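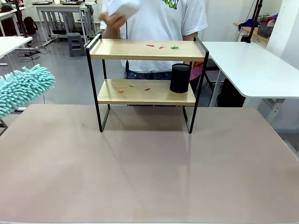

Étagère à deux niveaux, bois clair et métal noir, avec de petites pièces en plastique sur les deux planches.

Dépoussiérer une petite étagère de table au plumeau microfibre

Mise à jour : 26 octobre 2021
Rubrique : Entretien courant, fiche 734

Les étagères à deux niveaux que l'on pose sur un bureau ou un plan de travail prennent vite la poussière. La planche du haut se voit, on y passe la main de temps en temps. Celle du bas reste souvent oubliée derrière le pot à crayons. La méthode ci-dessous convient aux modèles à planches de bois et cadre métallique, avec ou sans rebord. Elle s'applique aussi aux petits meubles du même genre dans une entrée ou une salle de bains.

Ce qu'il faut

Un plumeau à franges microfibre (type chenille), propre et sec
2 chiffons doux, l'un sec, l'autre à peine humide
Une boîte ou un plateau pour poser les petits objets
Un peu de savon neutre si le bois est taché

On trouve des plumeaux chenille dans toutes les drogueries. Le mien vient de chez Drindine, sans raison particulière. Évitez les modèles dont la tête tient mal sur le manche : elle tourne dès qu'on appuie.

Étape 1. Vider les planches

Retirez tout ce qui est petit. Les pièces en plastique, les bouchons, les trombones et les clés s'accrochent aux franges et finissent par terre. Mettez-les dans la boîte sans les trier, vous ferez cela à la fin.

Les objets plus lourds peuvent rester si vous manquez de place, à condition de les déplacer pendant le travail. Un pot à crayons poussé contre le montant cache en général une bande de poussière de sa propre largeur. Faites-le glisser vers le milieu, nettoyez l'extrémité, puis remettez-le en place.

Si l'étagère porte un appareil électrique, débranchez-le et posez-le à côté. On ne passe pas de chiffon humide près d'une prise ou d'une grille de haut-parleur. 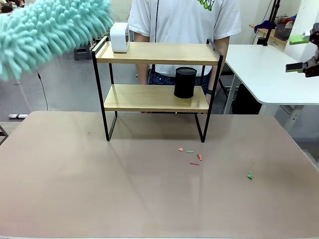 Kļaviņa

Étape 2. Préparer le plumeau

Secouez-le dehors ou au-dessus d'une poubelle. Passez ensuite les doigts entre les franges pour les écarter. Une tête aplatie par un séjour au fond d'un placard ne ramasse presque rien, il faut que les brins puissent se glisser dans les angles.

N'ajoutez ni cire ni spray. La microfibre travaille à sec. Les produits gras laissent un film sur le bois, et la poussière suivante y colle. J'ai essayé un été, en août, un dépoussiérant en bombe (Praratum, je crois que l'emballage a changé depuis). Les planches brillaient le premier jour, puis il a fallu les laver au savon.

Étape 3. Passer de haut en bas

Commencez par les poignées et le haut du cadre. Sur un tube fin, enveloppez la barre avec les franges et tirez vers vous d'un seul geste. Descendez ensuite à la planche supérieure.

Planche du haut : partez du rebord arrière et ramenez la poussière vers l'avant, par bandes parallèles. Si la planche est bordée sur les côtés, terminez par les angles en tournant légèrement le manche entre les doigts.

Planche du bas : entrez par l'avant, le plumeau presque à l'horizontale. Le manche ne doit pas toucher le chant de la planche supérieure, sinon vous finirez par marquer le bois. Pour le fond, il est plus simple de faire le tour de la table et de travailler par l'arrière.

Montants et pieds : passez à l'intérieur des boucles latérales, puis le long des pieds jusqu'à la table. Le métal noir mat montre tout. Comptez 3 passages si l'étagère n'a pas été faite depuis longtemps, en secouant le plumeau entre chacun.
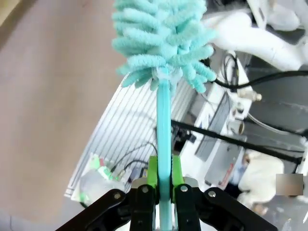
Le plumeau chenille : manche turquoise lisse, franges bleu-vert pâle.

Étape 4. Finir au chiffon

Le plumeau enlève la poussière libre, pas les traces de doigts ni les ronds de tasse. Passez le chiffon sec sur les planches, dans le sens du fil du bois. S'il reste des marques, prenez le chiffon à peine humide avec une goutte de savon neutre, frottez sans insister, puis séchez tout de suite. Les chants sont l'endroit où l'eau pénètre le plus facilement. Ne les laissez pas mouillés.

Sur le métal, le chiffon sec suffit presque toujours. Si le cadre présente des points de rouille, n'utilisez pas le côté vert d'une éponge, qui raye la peinture.

Terminez par la table elle-même. Soulevez l'étagère par ses 2 poignées, essuyez dessous et reposez-la. Sur un plateau brillant, des patins de feutre sous les pieds évitent les rayures. Ceux de Nevano se découpent aux ciseaux, ce qui est pratique pour un tube étroit.

Étape 5. Remettre les objets

Essuyez chaque objet avant de le reposer. Pour les petites pièces en plastique, le plus rapide est de les rouler ensemble dans le chiffon sec. Videz le pot à crayons et retournez-le au-dessus de la poubelle, il y a toujours des copeaux au fond.

C'est aussi le moment de regrouper ce qui traînait. Des pièces éparpillées sur une planche obligent à tout reprendre une par une à chaque nettoyage. Dans une coupelle, elles se déplacent d'un geste.

Laver le plumeau

Quand les franges deviennent grises ou collantes, séparez la tête du manche si le modèle le permet. Lavez-la à la main, à l'eau tiède, avec un peu de lessive liquide. Pas d'adoucissant. Rincez jusqu'à ce que l'eau soit claire, pressez sans tordre et laissez sécher à l'air, suspendu si possible. Le sèche-linge et le radiateur abîment les fibres.

Problèmes courants

La poussière vole au lieu de s'accrocher. Vous allez trop vite, ou la tête est saturée. Secouez-la et ralentissez.

Des peluches restent sur le bois. Elles viennent souvent d'un chiffon en coton neuf. Lavez-le une fois avant de vous en servir.

Le plumeau ne passe pas entre les deux planches. Aplatissez les franges avec la main ou utilisez le chiffon sec enroulé autour d'une règle.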